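手術支援アーム用の把持器を2種類、縫合タスクで比較した記録。長いのでスレッドにする。数値はうちのベンチのもので、他の環境でそのまま使えるとは思わないでほしい。(1/22)

比較対象はTrillauの持針器タイプと、Teixeiraの短顎グリッパ。どちらも手首が曲がる多関節で、ワイヤ駆動。アームとコントローラは共通にして、先端だけ差し替えた。コントローラはPritomness。ファームは2025年8月の版で固定。(2/22)

先に結論を書くと、針を持つ側はTrillau、糸を受ける側はTeixeiraに落ち着いた。逆の割り当ても試したが常用はしない。理由は後ろの投稿に書く。(3/22)

タスクは単結節縫合。刺入、引き抜き、受け渡し、結紮、切離までを1針と数える。各構成で30針。操作者は私とNii Baidooさんの2名で、半分ずつ担当した。順番は構成ごとに入れ替えてある。(4/22)

評価項目は次のとおり。
・1針の所要時間
・把持のやり直し回数
・糸の滑り
・顎先の位置誤差(指令値と外部計測の差)
・結紮時の器具同士の接触
主観評価も取ったが、操作者が2名では統計にならないので参考扱い。(5/22)

まず持針器の把持力。Trillauは顎が細長く、根元側で針を噛むと安定する。先端側だと針が回る。針の回転は刺入角に直接効くので、噛む位置を顎の根元寄りに統一した。統一前のデータは集計から外した。(6/22)

Teixeiraは顎が短い分、開いたときに先端の間隔が読みやすい。糸を拾う動作ではこれが有利に働く。一方で針を噛ませると接触長が足りず、組織の抵抗で針が倒れる。逆割り当てをやめた主な理由。(7/22)

手首側カメラの話。鏡筒カメラとは別に、器具側に小型カメラを付けて先端付近を近接で撮っている。手前の器具のシャフトが大きく写り込むのは配置上避けられない。それでも対向する器具の先端との間隔を見る用途には十分だった。(8/22) 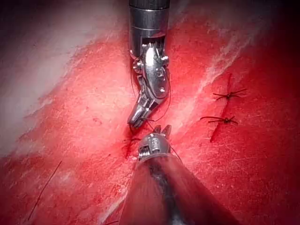

縫合中の手首側カメラ映像。上が持針器、下が手前側のグリッパ。右に結紮済みの2針。

この距離まで寄ると、両器具の先端の隙間はごく狭い。鏡筒側の映像だけだと奥行き方向の判断が遅れやすい場面で、手首側を併用した構成のほうがやり直しは少なかった。ただし映像の切り替えに目が慣れるまでは逆に遅くなる。最初の5針は練習として集計に入れていない。(9/22)

糸の扱い。持針器の手首に糸が回り込む状態は、結紮でループを作る以上かならず通る。問題はそのまま手首を曲げたとき。関節部のピンやプーリの周辺に糸が寄ると、引いたときの張力の向きが変わる。(10/22)

対策として、ループを作る段階では手首のピッチを浅く制限し、糸を引く段階で制限を外すようにした。Pritomness側では動作モードごとに関節リミットを持てるので、フットペダルで切り替えている。ペダル入力から反映までの遅れは体感では気にならない。計測は未実施。(11/22)

糸の滑りはTeixeiraのほうが少なかった。顎の内面の処理の違いだと考えているが、顎を顕微鏡で見たわけではないので推測。濡れた糸と乾いた糸で差が出るかどうかも、今回は条件を分けていない。ここは追試が必要。(12/22)

位置誤差。無負荷ではどちらも差がない。負荷をかけるとTrillauのほうがヨー方向に逃げる。シャフトのたわみとワイヤの伸びが混ざった値で、分離できていない。糸を強く引いた直後に顎先が戻りきらない現象も両方で出た。いわゆるヒステリシス。(13/22)

ヒステリシス補償は二通り試した。
A:ワイヤ張力の推定値から補正量を引く
B:動作方向の反転時だけ固定量を足す
Aは推定が外れると振動する。Bは雑だが振動しない。縫合の速度域ではBで足りたので、以後の30針はすべてBで取っている。(14/22)

照明について。金属の手首は鏡面に近く、強い光を当てると関節部が白く飛ぶ。手首側カメラの自動露出がそこに引っ張られて、組織側が暗く沈む。露出を固定し、測光領域を組織側に置いたら改善した。白飛び自体は残るが、見たいのは顎先なので許容した。(15/22)

画像からの先端追跡も並行して動かした。細長い顎は輪郭が取りやすい。手前の器具のほうは、シャフトの表面に周囲の赤が映り込むので、色だけの分割だと境界が崩れる。エッジと器具モデルの併用に変更してから、見失う頻度は下がった。(16/22)

糸の追跡は別問題で、まだ実用にならない。細い、暗い、途中で器具に隠れる。組織の上に残った糸と操作中の糸を区別できないことも多い。切離の誤認が一番怖いので、糸の検出結果は表示だけにして、制御には一切入れていない。(17/22)

所要時間の平均は、採用構成(持針器Trillau+受けTeixeira)が一番短かった。両方Trillauとの差は小さく、操作者間の差に埋もれる程度。差がはっきり出たのはやり直し回数で、特に糸の端を拾う動作で開いた。Niiさんのデータでも傾向は同じ。(18/22)

交換性。Trillauは先端ユニットの着脱に工具が要る。Teixeiraは工具なし。着脱後の原点合わせは両方とも必要で、私の手順だと1回12分かかる。ここを短縮しないと、先端を頻繁に入れ替える実験は組みにくい。治具はGetarportに見積もりを依頼中。(19/22)

耐久については何も言えない。今回の使用時間では差が出なかった。ワイヤの張りは開始前と終了後に測っていて、終了後はどちらもわずかに低下。再調整して継続使用している。洗浄後の動きの渋さはTeixeiraのほうが気になった。手首の可動部を手で動かしたときの感触なので、数字はない。(20/22)

次にやること。
・糸の湿潤条件を分けた滑り試験
・たわみとワイヤ伸びの分離計測
・原点合わせの自動化
・手首側カメラの取り付け角の変更(20度を試す予定)
9月に機材の空きがあるので、滑り試験はそこで回す。(21/22)

ログの形式について質問が来ていたので追記。関節角、指令値、ペダル状態、両カメラの時刻を同じ時計で記録している。時刻合わせはコントローラ側を基準にした。映像の遅延は補正済みの列と生の列を両方残してある。後から補正をやり直せないログは扱いに困るので、生の列は消さないほうがいい。設定ファイルは整理が済んだらこのスレッドにつなげる。(22/22)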